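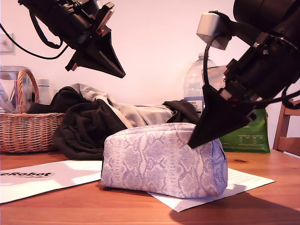
PRESS RELEASE | HOME AND WORKPLACE AUTOMATION

Can a robot clear the table yet? Ploveck opens its chore trials to the public

BIDBRIDGE, October 31, 2022 — Anyone who has come home to a dining table buried under sweaters, water bottles and yesterday's mail has probably wished for a machine that would just deal with it. Ploveck, the Bidbridge company that has spent the past few years trying to build one, is today sharing the results of its first long round of household trials, and we would like to be as plain about the misses as we are about the hits.

The trials ended in September. Our two-armed test system, which we call Tonia, made 1329 attempts at 19 everyday chores, from moving a zippered cosmetic bag off a stack of paper to sorting a heap of clothes. Soft things were the hardest, as any parent folding laundry could have guessed. A pouch gives way when a finger presses into it, a shirt hides its own sleeves, and a sheet of paper likes to come along with whatever was sitting on top of it. Bottles and baskets went a good deal better.

So, is Tonia ready for your kitchen? No, and we don't expect to sell a home version soon. A patient person is still quicker at nearly every chore we tried, and a person doesn't need the table set up first. Shop floors are closer. Our partner Mokoena, which packs gift orders, has been trying the same grippers on roughly 400 small items a day, with a worker nearby to step in when something slips — and something does slip, most days.

We are very grateful to the families who lent us their clutter, and we'd love to see more of it! Ploveck will welcome 20 visitors at a time to its Bidbridge workshop this winter, and guests may bring a small household item for Tonia to try. Places can be reserved through the visitor page on the Ploveck website.

About Ploveck
Ploveck designs and tests robotic arms for homes, shops and small warehouses. It is based in Bidbridge.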